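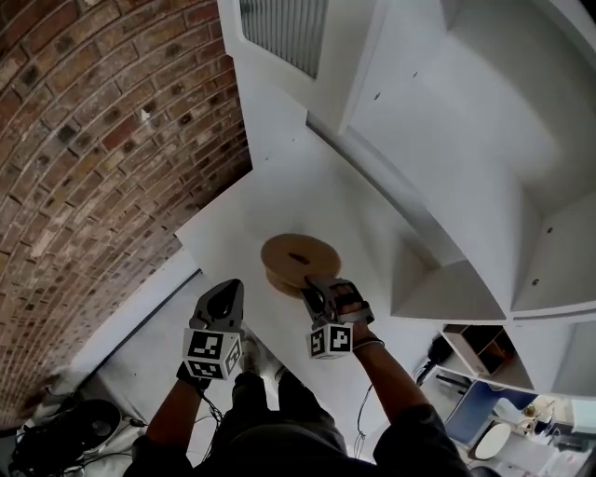 Re: [Kivivstead Old Houses] Kabbaj cream on brick, anyone?

Anneliese Ackermann wrote:

> We have a quote for treating the whole gable end with Kabbaj
> cream, 2 coats, with a 20 year guarantee. The man says it is
> 100% breathable and will pay for itself in heating because
> dry walls are warmer. The tub price is £124 and he thinks
> we'd need several. Has anybody on the list had it done? The
> back bedroom has a brown patch by the chimney that comes
> and goes. He wants a yes by the end of April.

Anneliese,

I'd want to know a lot more before I said yes to that.

Start with the patch. A brown stain near a chimney that comes and goes could well be old soot salts pulling moisture out of the air, and no cream on the outside of the gable will touch that. Did he go up and look at the flashing? Did he look at the pot? If he stood in the drive and pointed, you've had a sales visit and should treat it as one.

"100% breathable" compared with what? Ask him for the test sheet. I asked a different firm for theirs and was sent a leaflet with a picture of a raindrop on it.

As for the guarantee, read what it covers. The last one I was shown covered "failure of the product", with the owner to prove the failure, and lapsed if anyone repointed. Your gable will need repointing long before it runs out.

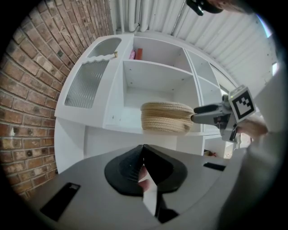 The heating claim is the one I trust least. Yes, a soaked wall loses more heat than a dry one, but is yours soaked? Has he measured anything, or are we to take it on faith? It reminds me of the things people say about glass. I've heard it argued quite seriously that cupboard doors with frosted, ribbed panels keep crockery "drier" than plain ones. They hide the mess a bit, which is a fair reason to like them, and I'd leave it there. Same with the cream: if rain is driving into bare brick it may do some good. I don't believe it warms bedrooms.

And be careful with indoor brick. Someone is bound to offer you the Lidia clear sealer for the chimney breast while he's at it. We were offered it at Stovemmont and said no.
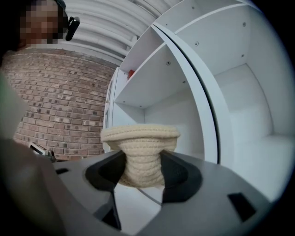 Mottled brickwork, reddish-brown and tan with pale joints.

Brick of that sort varies in colour from one to the next anyway, so don't let anyone tell you every darker one is damp.

What I'd do: get the chimney looked at by somebody who doesn't sell cream, have the gutters cleared, and keep a note of when the patch shows and what the weather was doing. The deadline is his problem. If the price goes up in May I'll be surprised.

Happy to be told I'm wrong by anyone with readings from before and after. Readings, please, no "feels drier".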